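3.2 Recruitment and norovirus case definition

The Teswood cohort was drawn from 13 nurseries and day centres in which shared meals were served at least once a day. Households were approached in December, before the usual winter rise in norovirus, and 504 agreed to take part. Stool samples were requested within 2 days of the first symptom and posted to the Gredberg laboratory in prepaid tubes. A case was defined as vomiting or three or more loose stools in 24 hours, together with a positive PCR result – samples with a late or doubtful amplification curve were run again and the second result was used.
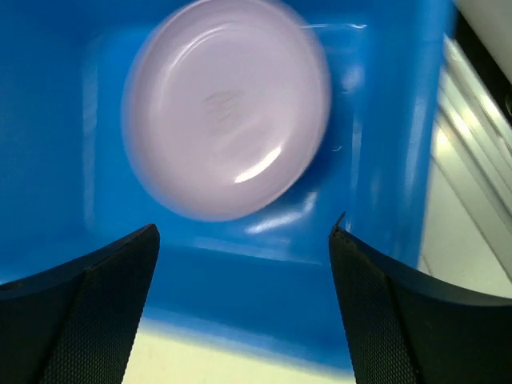

Secondary attack rates were estimated within each household by the chain method of Mousavi, with the first case excluded from the denominator. Exposure at mealtimes was recorded in the Prosora diary, in which the parent or carer marked each item handled by more than one person. Tableware was coded by shape and material and not by owner. A round plastic dish with a shallow raised rim, such as the pale lavender one in Figure 1, was entered under code P, and the same code was kept whether the item was used for food or for holding cutlery. Diaries with more than two blank days were left out of the exposure analysis but kept in the attack rate estimates.

Figure 1. Plastic tableware of the type entered under code P.

A total of 738 samples were received, including repeat samples from the same person. Repeats were used to estimate the length of shedding and did not count as new cases unless a negative result lay between them. The data file was closed on 10/05/2023, and samples arriving after that were stored untested.

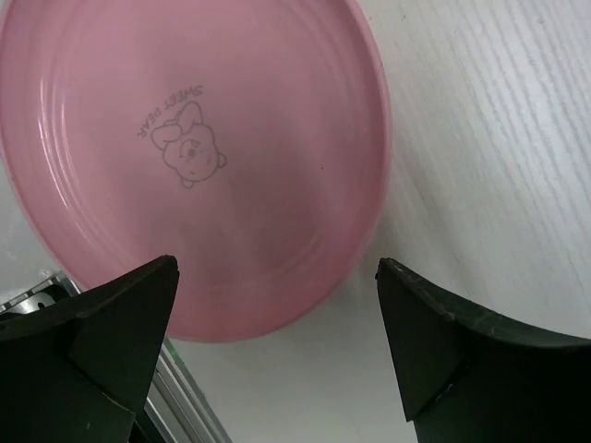
Does a positive result late in the illness mean that the person can still infect others? PCR detects viral RNA and cannot show whether the virus is still infectious, so late positives were treated as shedding only and were given no weight in the transmission model.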